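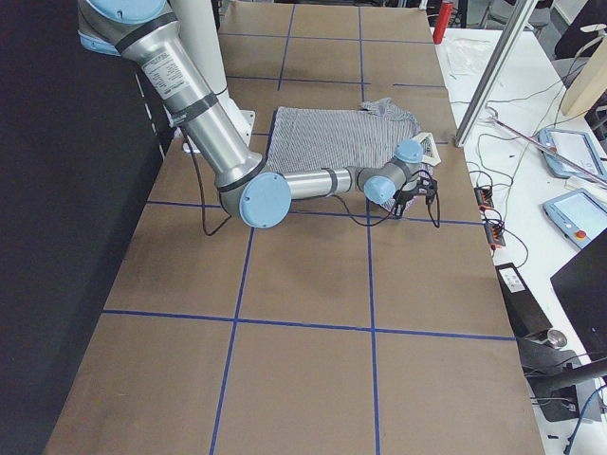

Octobre, le soir

Levé tard, café chez Jelínek en passant, puis l'atelier jusqu'à 3 heures. J'ai repris la question de la chemise rayée. Toujours la même difficulté : le tissu est souple, le col ne l'est pas, et le moindre faux pli se remarque à cause des rayures. Avec un polo uni je n'y ferais sans doute pas attention.

Idris Ruddock préfère plier en deux dans la longueur avant de rentrer les manches. Moi je commence par les manches. On en a parlé un bon moment sans se mettre d'accord.

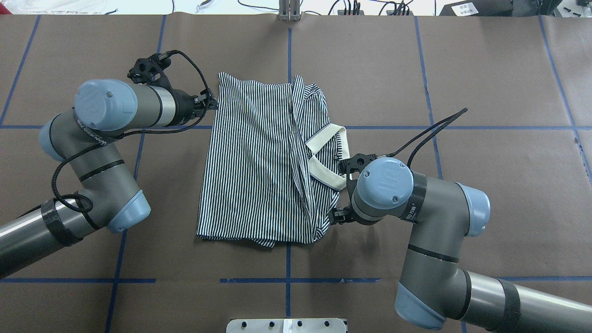 Le polo en partie plié, col clair à droite.

Le papier kraft me plaît bien comme fond de travail. J'ai demandé à Baltbridge le prix d'un nouveau rouleau — 45 euros, port compris, à prendre avant la fin du mois. Le ruban bleu reste. Je m'en sers comme repère pour garder les bords droits.

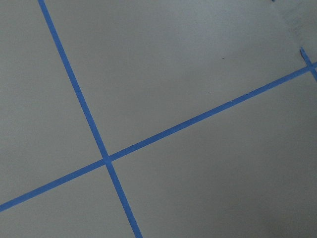
Croisement de deux bandes de ruban bleu.

Mangé une soupe vers midi, relu mes notes de la page 147, qui ne servent plus à grand-chose. Le courrier de Brekar n'est toujours pas arrivé.
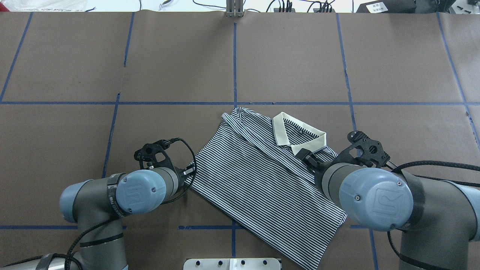 Le col demande plus de soin que le reste. Il faut le mettre à plat avant de s'occuper du corps, et lisser ensuite vers l'ourlet. Idris veut essayer demain avec le bouton fermé. Je note pour moi : racheter du ruban, rappeler Brekar, rapporter le fer à la maison. Couché tôt.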